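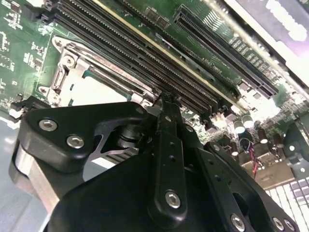
From: Benedito Vieira
To: Losville Photo Writers list
Date: 2020-04-09
Subject: Re: Captions for the Falico essay

Dear Otis and all,

Thank you for sending the second draft so quickly. I read it two times, once with the prints on the table and once without them, and my opinion changed a little between the two readings.

Otis Doucet wrote:

> I am stuck on the captions. Yeison wants every photograph to
> carry the name of the street and the person, the way he had it
> in the first book. Gervásio says the essay already tells all of
> that, and he would put the captions in a list at the back. We
> have 30 photographs and the press gives us 2 pages at the end
> for everything, thanks included. Could the list please give me
> an opinion before I write to Rollton again? Also, does anybody
> have the spelling of the bakery?

I am more on the side of Yeison Taipe, but not for all the pictures. The portraits need the name next to the face. When I was a reader of his first book, I did not know the neighborhood at all, and I was grateful to meet the people by name while I was looking at them. For the views of the harbor and the empty market I would leave the page quiet and put the place in the list at the back.

About the essay itself: the part on the grandmother's sewing room is the strongest thing in it, and I would start there. The present opening, with the history of the ferry company, is correct and well researched, but I had to read four paragraphs before I met a living person. Maybe it can move to the place where the family leaves Falico - there the reader will want to know which boats were running and what a ticket cost.

Two small things. On page 13 the uncle is called Alcides, and later he is "Mr. Bittencourt" for a whole chapter. I understood it only after going back. And the bakery is Benítez, with the accent on the second e. The sign in photograph 9 has no accent, so I would write it as the family does and leave the sign alone.

If Rollton asks again for the biographical note, please keep it short. The one in the February draft lists every group show, and I think one line about the exhibitions is enough. I would like to read there that you grew up in a house with a darkroom, as you told us at the meeting.

I can read the next draft at any time. Paper is easier for me, if you can still mail it: P.O. Box 3121, Losville.

With best regards,
Benedito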